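Open cubby shelving in a small bedroom: setting up, loading and keeping it clear

An open-backed cubby unit holds less than a closed cupboard of the same width, but it takes up less of the room visually and lets air move behind the contents. The notes below cover placement, loading and the weekly reset. They apply to the Andby and Clonton units we have fitted, and to most flat-pack cubbies of similar construction.

Placement

Stand the unit on a hard floor where possible. On carpet, pack the front feet by 2 mm so the unit leans very slightly toward the wall. Check level across the top and again across the bottom row – a frame that is square at the top can still be racked at the base.

Keep 800 mm clear in front of the shelf. Anything less and you end up working side-on, and baskets get dragged over the compartment edge instead of lifted out.

Fix the unit to the wall. Open-backed units have no rear panel to stiffen them, so the brackets do two jobs. Use fixings rated for the wall type; the screws supplied in the carton usually suit timber studs only. In a child's room this is not optional.

If the unit is placed side-on to the wall as a divider, it needs a bracket at the wall end and a second fixing to the floor. Do not rely on the weight of the contents.

Loading

Heavy items go in the bottom row. Books, board games and shoes belong there. Spare bedding and soft toys can go up top.

Load from the outer columns inward and spread the weight evenly. A single overloaded column will bow the shelf below it within a few months.

Leave one compartment in every 4 empty. It gives you somewhere to put things while sorting, and it takes the overflow when somebody has a birthday.

With no back panel, small items pushed in from the front can drop out behind. Either keep loose items in a basket or fit a strip of 11 mm dowel across the rear opening, low down. Pernis sells a clip-in rail that does the same thing, though the grey one marks white shelving.

Baskets

Mesh-sided baskets are preferable to solid tubs for a bedroom. You can see what is in them and dust falls through where it can be vacuumed. Check that the handle folds down or clears the compartment above. We had to return a set of Mak baskets in February for this reason – the handles stood too tall for the opening.

Measure the opening, not the outside of the unit. Allow a finger's width each side.

Wash plastic baskets in warm water with a small amount of dish soap. Bleach turns coloured plastic chalky.

Weekly reset

1. Clear the floor first. Pick up everything that is not furniture and put it on the bed.

2. Sort the pile by compartment. Rubbish and laundry leave the room at this point.

3. Carry the small items to the shelf in a handled basket. Hold it in front of the column you are filling, at a height where you can see into it, and empty it before moving to the next column. 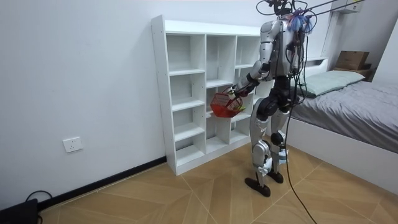
4. Wipe the front edges with a damp microfibre cloth, then dry them. Standing moisture gets under edge tape and lifts it.

5. Vacuum behind and beneath the unit with the crevice tool. Check the wall brackets while you are down there and nip up any screw that has worked loose.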